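12/3/24

# Keep the paper bus timetable

Bellundale took down the last of its printed bus timetables in the winter. The frames are still there, screwed to the shelters, and most of them now hold a sheet with a square code on it and a line telling you to scan for live times. A few hold nothing. I think this was a mistake, and I think the council should put the timetables back before the routes change again in April.

I should say where I stand. I have a phone and I can work it. I use the Luneo app most days and when it works it is better than paper. It tells me the 33 is six minutes late, which no printed sheet ever could. I have no wish to go back to standing in the rain guessing. My complaint is that we had two things that did different jobs, and we threw one of them away as if they did the same job.

A live display answers one question: when is the next bus coming? A timetable answers a lot of others. What time is the last one home? Does it run on bank holidays? If I miss this one, is it worth waiting or should I walk? Does the early bus get to the hospital before eight? Is there a long gap in the afternoon? You can find some of this in the app if you know where to look, but you have to ask for each thing separately. You put in a start, an end and a time, and it gives you three journeys. Put in another time and it gives you three more. To learn what a printed page shows at a glance you would have to do this all morning.

People learn a bus service by looking at the whole of it. I know the evening buses on my own route go at ten past and twenty to because I read it on the wall of the shelter, over and over, for years, while waiting. I never set out to learn it. Now I find I don't know the times of the new routes at all, even the one I have been using since last spring. I look it up, catch the bus, and forget. The next day I look it up again.

Zinhle Shabalala, who lives two streets from me and cleans offices in the town centre, put it more strongly when I asked her. Her shifts start at five. "I need to know the night before," she said. "At half past four I don't want to know where the bus is. I want to know there is one." She used to have the times copied out on a card in her purse. The card was out of date by the autumn, and she had nothing to copy a new one from until her daughter wrote the times out from a computer at school.

The council's case is about money, and it deserves a fair hearing. The transport report says there are 454 stops in the district and that 153 of them had a printed timetable when the decision was made. Each sheet had to be printed, taken out and fitted by hand every time the times changed. Two people in a van did it over several days. Sometimes the sheets were wrong by the time the van got to the far end of the valley, and a wrong timetable is worse than none, as anyone who has waited for a withdrawn bus will tell you.

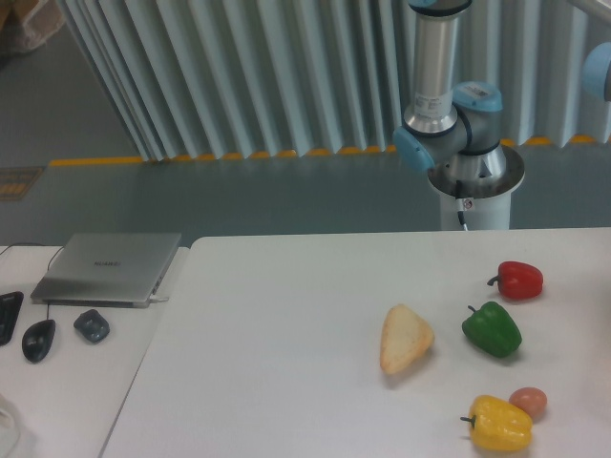
I accept all of that. But look at what made the sheets go out of date. The times changed four times in one year. Some of those changes moved a bus by two or three minutes. If the operator changed the times twice a year, on dates everyone knew, the van would go out twice a year. Plenty of places manage this. Drivers would like it too, from what I hear, and so would the schools, who have to write to parents each time. Frequent small changes are cheap for the person making them at a desk, and the cost lands on everybody else.

There is also the matter of who pays now. When the council stops printing, the cost of finding out the times doesn't go away. It passes to the passenger, who needs a phone, a charged battery, some data and a signal. At the Mofokeng Road shelter there is no signal on two of the four networks. I tried the code there with my phone and then with my brother-in-law's, and his was the one that worked. The page took so long to load that the bus came first.

The usual answer is that hardly anyone is without a smartphone these days, and that the few who are will be helped in other ways. I don't like this argument, even though the first half may be correct. The people without phones are not spread evenly over the population. They are more likely to be old, or short of money, or very young, and those are the people who use the bus most. A service can lose a small share of the public and a large share of its own passengers at the same time. The council should at least find out which it is doing. The report has a survey in it, with 136 replies, and the survey was online.

As for the other ways of helping, there is a phone line. It is open in office hours. I rang it twice in the course of writing this and got through once, to a polite man who looked up the times on the same website I had been using.

Ryszard Dudek drove buses out of the Flollell depot until he retired, and he made a point I had not thought of. He said the timetable on the wall was a kind of promise. If it said 7.42 and he pulled in at 7.50, people let him know about it, and he let his manager know. With a live screen, the bus is due when the screen says it is due. If it is eight minutes late the screen says eight minutes, then seven, then six, and it arrives exactly as predicted. People still grumble, but they have nothing to point at. He thought that suited the company very well. I am not sure anybody planned it that way, but I think he is right about the effect.

It matters when a service gets worse slowly. Two years ago my route had a bus every twenty minutes through the middle of the day. It is now every half hour, with one gap of fifty minutes after lunch. I only noticed the gap because I fell into it. On a printed sheet it would have stuck out at once, and I expect there would have been letters about it. Anyone who wants to object to a cut first has to be able to see it.

Some people will say this is nostalgia. I can only answer that I feel none for most of what has gone. I don't miss buying tickets with coins, or the old enquiry office with its one open window. The paper timetable is worth keeping because it still works. It needs no power, it can be read by several people at once, and it can be read by a visitor who doesn't know which app the town uses. It tells someone walking past that a bus goes from here to Flollell, which they may not have known, and some of those people will one day get on it.

What I am asking for is modest. Put a printed timetable back at the 153 stops that had one. Fix two dates a year for changes and stick to them, apart from emergencies. Print the date on each sheet in large type so that people can tell whether it is current. Keep the code in the corner for those who want the live times — I will be one of them. And leave a stack of pocket timetables in the library, the surgery and on the buses themselves, as there used to be.

If the money is truly not there for all of it, start with the stops that have poor signal and the ones outside the hospital, the station and the sheltered flats. The frames are already up. The locks on most of them still work, and the depot has the keys.

The next meeting of the transport panel is open to the public and takes written comments beforehand. The form for these is on the council's website. I have asked whether it can be had on paper and am waiting to hear.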